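Hello again! Last time I told you about the bakery where my aunt works. This time I went to Karkeo, a big kitchen that cooks school dinners, because lots of you wrote in and asked me whether robots do the washing up yet.

The answer is sort of! Karkeo sends out 500 dinners every school day, so you can imagine the plates that come back. Gravy, custard, peas stuck in funny places. For years it was all done by hand and with one very steamy dishwashing machine. Then in February the kitchen got its first robot arm, and the people who work there call it Cokov (I never found out who picked the name).

A robot arm is a bit like your own arm. It has joints that bend, like your shoulder, elbow and wrist. On the end, where your hand would be, it has a gripper. Some grippers have two fingers that open and close, a bit like the tongs you use for salad. Try picking up a plate with just your thumb and one finger -- carefully, and use a plastic one! It's harder than you'd think, isn't it?

Océane Beaudoin used to stack plates from seven in the morning. She told me her wrists ached by lunchtime. Now she teaches the robot instead. She shows it where a plate should go, lets it have a try, and then changes the bits it gets wrong. On her first day of teaching it took 31 goes before she was happy. "I said some words I can't tell you," she said.

Clifford Charbonneau wasn't so sure about it. He liked stacking, and he liked chatting while he did it. He was worried he'd be sent home. He still works there, but he does more of the cooking now, and he had to go on a course to learn it. He says he misses the chatting a bit. I think that's fair enough.
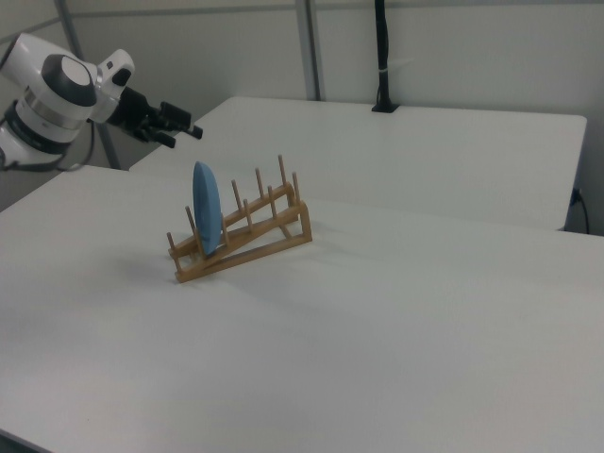 Why is a plate tricky for a robot to put in a rack? It's thin, it can slip, and it has to go into a narrow gap without bumping the sides, so the robot has to get both the place and the tilt right.

People still do plenty at Karkeo. They scrape off the leftovers, check for chips and cracks, and mop up when something spills. If the robot gets stuck, Océane presses stop and sorts it out herself.

Next month I'm off to a parcel warehouse, so send me your questions!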